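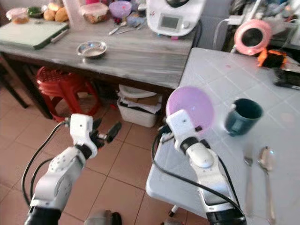 흰 테이블과 연보라색 둥근 접시

학교 소개

2019년 7월 | 글: 가발라스(Gavalas) 저장음식학교 한국어 안내부
인쇄하기 | 이메일로 보내기

가발라스 저장음식학교는 항구 도시 센포트(Senport)에 있는 작은 학교입니다. 우리는 채소와 과일과 생선을 오래 두고 먹는 방법을 가르칩니다. 소금에 절이는 것, 식초에 담그는 것, 설탕으로 졸이는 것, 바람에 말리는 것이 수업의 중심입니다. 식당에서 일하려는 분도 오시고, 텃밭에서 거둔 오이가 너무 많아서 오시는 분도 계십니다.

이 페이지는 한국어를 쓰시는 분들을 위하여 새로 쓴 것입니다. 전에 있던 한국어 안내는 다른 언어에서 급히 옮긴 글이어서 "절임"과 "조림"이 여러 곳에서 바뀌어 있었습니다. 그 안내를 읽고 잘못된 반에 신청하신 분들께 죄송하다는 말씀을 드립니다.

학교의 시작

학교는 우르크베르크(Urkberg)에서 시작하였습니다. 우르크베르크는 산에 있는 마을이고 겨울이 깁니다. 눈이 오면 길이 자주 막히기 때문에 집마다 지하에 저장실이 있습니다. 그곳 사람들은 가을에 양배추와 순무를 절이고, 버섯을 실에 꿰어 말립니다. 처음의 수업은 어느 집의 저장실에서 하였습니다. 책상이 없어서 학생들은 뒤집은 나무 상자 위에 공책을 놓고 적었다고 합니다.

나중에 학교는 센포트로 옮겼습니다. 산에서는 생선을 다루기가 어려웠고, 멀리서 오는 학생에게는 버스가 하루에 두 번밖에 없는 것이 큰 문제였습니다. 센포트에는 시장이 가깝고, 아침에 들어온 생선을 그날 수업에서 쓸 수 있습니다. 그러나 우르크베르크의 저장실도 계속 빌려서 쓰고 있습니다. 온도가 일 년 동안 별로 변하지 않는 방은 도시에서 구하기 어렵습니다. 긴 과정의 학생은 가을에 한 번 그곳에 가서 양배추를 담그고, 봄에 다시 가서 맛을 봅니다. 올해에는 4월에 다녀왔습니다.

무엇을 가르치는가

과정은 세 가지가 있습니다.

기초 과정에서는 소금물을 만드는 것부터 배웁니다. 물 1,000그램에 소금을 얼마 넣는지에 따라 오이의 맛과 단단함이 달라집니다. 첫날에는 농도가 다른 소금물을 여러 병 만들고 같은 오이를 넣습니다. 다음 수업 때부터 한 병씩 열어 보고 기록합니다. 이 기록은 학생이 가지고 갑니다. 부엌에서 칼을 많이 쓰지 않은 분도 따라올 수 있도록 써는 방법에 하루를 따로 씁니다.

계절 과정은 시장에 나오는 것에 맞추어 정합니다. 봄에는 산나물과 어린 마늘, 여름에는 살구와 토마토, 가을에는 배추와 무와 버섯, 겨울에는 감귤과 생선입니다. 시장에 좋은 살구가 없으면 살구 수업은 미룹니다. 미리 날짜를 알고 싶어 하시는 마음은 잘 알지만, 덜 익은 살구로 졸인 잼은 우리가 권할 수 있는 맛이 아닙니다. 신청하신 분께는 날짜가 정해지는 대로 편지를 보냅니다.

긴 과정은 가을에 시작하여 다음 해 여름에 끝납니다. 발효, 건조, 훈연, 병조림을 모두 다루고, 위생과 산도 측정에 관한 필기 수업이 있습니다. 자기 제품을 팔고 싶은 분에게는 이 과정을 권합니다. 다만 우리 수료증은 식품 판매 허가를 대신할 수 없습니다. 허가는 사시는 곳의 관청에서 따로 받으셔야 합니다.

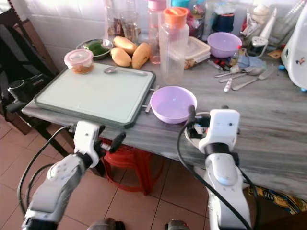 대리석 무늬 상판 위의 도마와 연보라색 그릇

맛에 대한 우리의 생각

저장음식은 지방마다 다르고 집마다 다릅니다. 우르크베르크 사람은 양배추에 캐러웨이 씨를 넣고, 센포트 사람은 같은 양배추에 레몬 껍질을 넣습니다. 둘 다 자기 것이 본래의 방법이라고 말합니다. 우리는 어느 쪽이 옳은지 정하지 않습니다. 수업에서는 두 가지를 다 담그고, 점심에 빵과 함께 먹습니다.

안전에 대해서는 생각이 다릅니다. 병조림의 산도와 가열 시간은 취향의 문제가 될 수 없습니다. 할머니께서 늘 그렇게 하셨다는 조리법을 가지고 오시면 우리는 기쁘게 읽고, 산도를 재고, 위험한 부분이 있으면 고쳐 드립니다. 고치는 것을 원하지 않으시는 경우에는 그 조리법으로 학교에서 병을 만들 수 없습니다. 이 규칙 때문에 섭섭하게 돌아가신 분도 있습니다. 그래도 이 규칙은 바꾸지 않겠습니다.

조리법 보관실

학교의 이 층에는 조리법 보관실이 있습니다. 손으로 쓴 공책, 낱장 종이, 봉투 뒤에 적은 메모를 모아 둔 방입니다. 현재 목록에 올라 있는 조리법은 1,564개입니다. 가장 많은 것은 오이에 관한 것이고, 그다음이 자두입니다. 읽을 수 없는 글씨도 많고, "적당히"라고만 쓴 것은 더 많습니다. 우리는 긴 과정의 학생들과 함께 이런 조리법을 다시 만들어 보면서 분량을 찾고 있습니다. 시간이 오래 걸리는 일입니다. 자두를 식초와 정향에 담그는 조리법 하나를 세 번의 여름 동안 시험하였는데, 아직 공책의 설명과 같은 색이 나오지 않았습니다.

보관실은 수업이 없는 오후에 누구나 보실 수 있습니다. 공책은 밖으로 가지고 나갈 수 없지만 옮겨 적는 것은 괜찮습니다. 연필만 사용해 주십시오.

함께 일하는 곳

소금은 아스타벨(Astavel) 염전에서 옵니다. 아스타벨은 센포트에서 해안을 따라 남쪽에 있는 만이고, 그곳의 소금은 알이 굵고 조금 축축합니다. 알이 굵은 소금은 숟가락으로 재면 양이 틀리기 쉬우므로 수업에서는 반드시 저울로 잽니다. 계절 과정의 여름 수업 중 하루는 염전에서 합니다. 모자와 물을 꼭 가져오십시오. 그늘이 없습니다.

채소는 정해진 농가가 따로 없고 센포트 시장에서 삽니다. 빈 병은 학생들이 집에서 가져오는 것을 씻고 삶아서 다시 씁니다. 뚜껑은 새것만 씁니다.

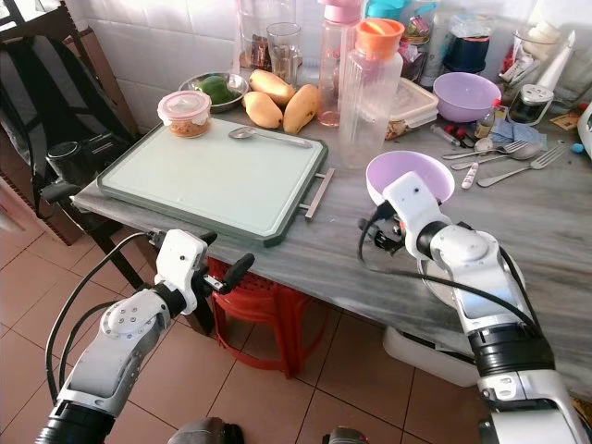

기초 과정을 마친 한 수강생은 편지에서, 집에서 담근 오이가 물러지는 것이 늘 오이 탓인 줄 알았는데 저울을 사고 나서 두 해째 단단한 오이를 먹고 있다고 하였습니다. 그리고 수업 시간이 점심과 너무 가까워서 마지막 설명을 들을 때 배가 고팠으니 시간을 앞당겨 달라고 부탁하였습니다. 우리는 이 의견을 받아들여 기초 과정의 시작을 반 시간 당겼습니다.

신청하시기 전에

수업은 주로 센포트의 말로 하지만, 기초 과정에는 한국어로 된 교재가 있습니다. 교재에 틀린 표현이 있으면 알려 주시기 바랍니다. 우리는 한국어를 배우면서 쓰고 있고, 특히 김치에 관한 낱말은 지방에 따라 달라서 어렵습니다.

땅콩, 겨자, 생선에 알레르기가 있는 분은 신청서에 꼭 적어 주십시오. 앞치마는 학교에서 빌려 드립니다. 담근 병은 집에 가져가실 수 있으나, 비행기를 타시는 분은 항공사의 규정을 먼저 확인하십시오. 발효 중인 병은 가방 안에서 넘칠 수 있습니다.

숙소는 학교에 없습니다. 시장 뒤의 거리에 작은 여관이 몇 곳 있고, 원하시면 목록을 보내 드립니다.

인쇄하기 | 이메일로 보내기

문의: 가발라스 저장음식학교 안내부, 센포트 | © 가발라스 저장음식학교 | 맨 위로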